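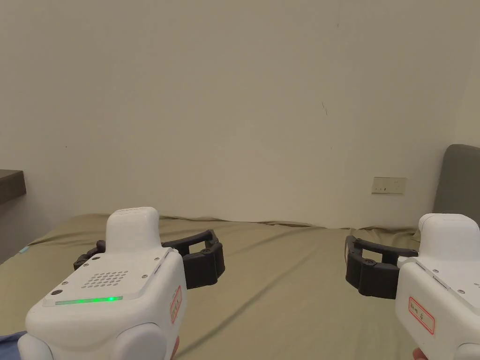 Fig. 1. A pair of hand-held grippers over the bed.

Do we need to buy a second pair? Notes on the equipment budget

The proposal we inherited asks for another pair of hand-held grippers, a spare set of jaws and a service plan. Torben Diekmann and I were told to check the figures and sign them off. We have checked them and don't think they should be signed off yet.

The case for buying rests on one sentence from the Ronoser quotation, which says that a second pair "doubles output". We could find no working behind it. Our September log shows that most of a session goes on getting ready: smoothing the sheet, laying the clothes out again, charging, copying files. A second pair on a shelf does nothing for any of that. It would only help if a second two-handed operator were free at the same hours and had a bed to work at, and the proposal has no line for either.

The running costs are thin as well. Ronoser allows for 5 per cent of the purchase price each year. The older quotation from Millarine allowed for 8, and Waqas Paracha, who looks after the store, thinks both are low for anything with that many joints in the jaws. He may be right. We have no wear records of our own, so we can't say, and I would rather leave the box blank than copy a number out of a brochure.
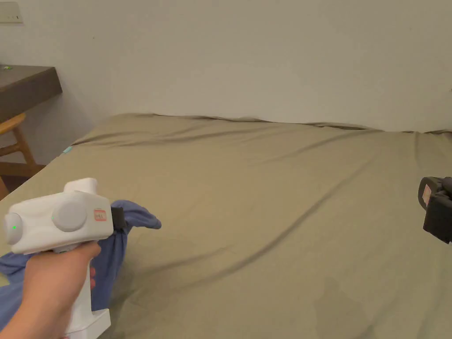
Cloth is a fair part of the problem with planning. Folding a shirt pulls the jaws in ways that picking up a cup doesn't, and the supplier's life figures don't say what was being picked up. We wrote to ask. The reply repeated the figures.

We also looked at hiring. Mandagi will lend a pair for six weeks with a deposit, and that would cost us 38 per cent of the purchase price. It sounds dear until you ask what happens if the second operator never appears. Hiring has its own gaps, though: the Mandagi terms are vague on who pays for a cracked housing, and delivery is extra. Torben is keener on this option than I am.
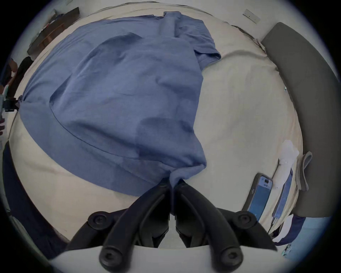
Zamier, November 8, 2022

Since the draft went round we have had two comments. One was that prices will go up if we wait. Perhaps, but the quotation gives no date for that and no amount. The other was that the spare jaws should be split off and bought now. I agree with that one. They are the cheapest line in the proposal and a trial stops without them.

What we would ask for at this stage:

Spare jaws: buy one set.
Second pair: put off until a second operator is named.
Service plan: get the Ronoser terms in writing, including what counts as wear.
Records: log every fault by hours used and by task, starting with the next session.

The storage costs are still missing from the spreadsheet. Waqas has the shelf prices and will add them to the second tab.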